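The great dressing table clear-out

4 March 2020

So I finally did it. After moaning since December that I could never find anything in the mornings, I tipped the whole lot out onto the bed and made myself look at it. Hair slides, dead mascaras, a bag of hotel shower caps, 19 odd earrings (yes, I counted, I was putting off the next bit) and enough hair bobbles to last until I'm 80.

I filled a carrier bag for the charity shop in Pidley and another, much sadder one, for the bin. The earrings are in a jam jar because I still believe in their other halves.

Then came the fun part – pots! I had my eye on a very smart bamboo organiser in Tenlow but couldn't bring myself to pay that much for a box with holes in it. I went round the market at Lolthorpe instead and came home with a little white plastic basket with slatted sides. It's small enough to move with one hand when I'm dusting, and the slats mean I can see if a kirby grip has dropped to the bottom.

My wooden hairbrush has lived on the bathroom windowsill, down the side of the sofa and once in the car for most of a summer. Now it has a proper home.

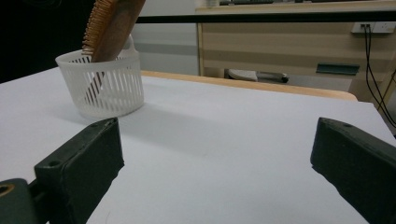
The brush in its new basket, bristles and all!

It does lean a bit, as it's tall for the pot, but I quite like that. I might look for a second basket for the combs next time I'm over that way. The drawer underneath is another matter and I haven't opened it yet. Has anyone got a good way of keeping necklaces from knotting? Hooks, trays, anything – leave me a comment.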